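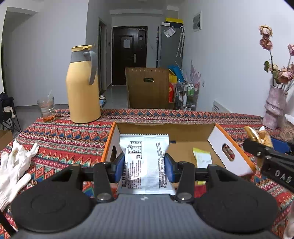

11/8/25, packing notes, snack box task

Writing this up while it's still fresh, and because I promised the bench next door that I would stop telling the story out loud and put it in the book where it belongs.

The short version is that the left gripper would not let go. We were on the sachet step, which is an easy one and one I have stopped worrying about, and the fingers had closed on the white foil sachet and carried it into the cardboard box just as they should. Then came the release, and nothing opened. I gave it the release again, a bit more firmly (I know, I know, the trigger does not care how firmly I feel), and still the fingers sat there shut. Meanwhile the right gripper was waiting its turn with the gold-wrapped snack beside the rim, and I held it there far too long before it occurred to me to put it down.

What I should have done at that point was stop the run and cut power to the left side. What I did was reach in with my bare fingers and try to tease the sachet out from between the blue-lined fingers. It came partway, and then the linkage opened all at once and snapped closed again. It caught the side of my thumb. No blood, a red line and a sore spot, and I have had worse from a stapler, but it is a pinch injury and it goes in the log as one. There was a perfectly good pair of knit gloves lying on the tablecloth the whole time, and I mention it mostly to shame myself, although I doubt knit gloves would do much against those arms.

After that I did it properly. Power off, waited, opened the fingers by hand with the motor dead. They moved freely for most of the travel and then there was a gritty little catch right near closed, on the outer link. I worked it back and forth 10 times and felt the catch on every pass, always in the same place. Took the pivot bolt out, wiped it, and found a smear of something sticky with crumbs in it. My guess is sugar from one of the wrappers that split last week, worked down into the joint by all that opening and closing. Cleaned it, put it back, and the catch was much fainter but I would not say gone.

Then I went through the Suso log, where the stuck cycle is number 3831. The motor current climbs on the first release command, hits the limit, and the controller backs off without complaining to anyone. The second command does the same thing. So the software knew perfectly well that it was stuck, twice, and told me nothing! I find that more worrying than the crumbs, to be frank, as crumbs can be wiped off. And the part that got my thumb: after a stalled release it keeps the last command in the queue and tries it again the moment the load drops. My tugging dropped the load. It opened, overshot, and went back to the hold position. I had always assumed a stalled command was thrown away, and I suspect I am not the only one here who assumed it.

I ran 3 more sachets through after the cleaning, with my hands well back, and all of them released. I don't take that as proof of much. The runs before the stuck one were fine too, and it had been over 2 hours since anyone last looked at that joint.

For now, please, everyone who uses this pair:

Hands out until the power is off at the switch. Letting go of the trigger is not the same as off.
If one side sticks, park the other side before doing anything else.
Wipe the pivots at the start of a session, and again after any split packet.

Still open. I want the stall to beep, loudly, and the queue to clear itself after a failed release. I have written to Clikudach about the second one, as the retry seems to be their setting and I don't want to go poking at it blind. I also want to compare the right gripper's outer link before it gets the same treatment, so if you are using it, leave it dirty for me, just this once. Spare bolts are in the small tin.

Thumb is fine. Left gripper is tagged, and stays tagged until the retry is sorted out.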